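Kitchen chores notebook, Hallholm bench, September
Pan clearing in simulation, second pass 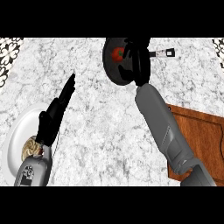

Picked up where the last entry stopped. The question for this month is still the dull one: can the two-arm setup clear up after cooking well enough that you would leave it alone in a kitchen. Not cooking, just moving food out of the pan and onto a plate or board, then shifting the pan. Everything in this entry is simulated. The bench arms are booked until the Turcotte job is out of the way.

Task as written: take the tomato out of the frying pan with the right arm, put it down on the cutting board, leave the plate as it is. Left arm stays clear unless the pan needs steadying. The start position puts the tomato on the left side of the pan, so the right hand has to come over the rim and work back towards it. I chose that on purpose as the earlier set had the food dead centre and the numbers flattered us.

Ran 200 episodes overnight with the Wosto policy, same weights as last time, marble worktop. 112 passed. A pass means tomato on the board and at rest, pan still on the worktop, nothing on the floor. I had hoped for better.

Went through the failures after lunch. Most are the same thing. The fingers come in too shallow, touch the side of the tomato and push it up against the pan wall, where it rolls back under the hand. The policy then closes on nothing and lifts away quite happily. It has no idea it has failed. A child of four would look in the pan.

Second kind: the right forearm is low over the board when the hand is in the pan, and on the way back it doesn't lift enough before swinging round. In a few runs it shoved the board. Fisitz plans the return path from the wrist only, as far as I can tell from the config, so the rest of the arm is along for the ride. Needs checking with whoever touched it last.

14 episodes ended with the pan pushed off its start position far enough to count as a fail even though the tomato made it. Not sure that rule is fair. In my own kitchen the pan moves all the time and I don't care. But the pan handle sticks out over the worktop, and on a real hob I would care a lot. Leaving the rule in.

Left arm: mostly idle, which is a waste. Tried a short set of 60 where it is allowed to hold the rim. It drifts towards the pan, stops short and hovers. Didn't score these. I think the reward for staying clear of the plate is too strong and it would sooner do nothing than risk the food on the plate. Turn that down and try again.

Lighting and textures: fine. Black and white tile doesn't seem to bother the detector, which I was worried about. Stem on the tomato gives it a decent cue for which way up it is, though the grasp ignores that at the moment.

On the bigger question, no, not yet. Wiping a flat surface, yes, within reason. Carrying an empty plate, yes. Anything round that rolls away when touched is still a coin toss, and a person does it without looking up from the radio.

To do
– retry after an empty grasp (check finger gap before lifting)
– whole-arm clearance on the way back
– lower the plate penalty, rerun the left arm set
– ask about pan friction, it slides more than I'd expect
– same task with the tomato against the near wall

Runs saved in the Hallholm folder under pan2. Don't use pan1, the board was at the wrong height.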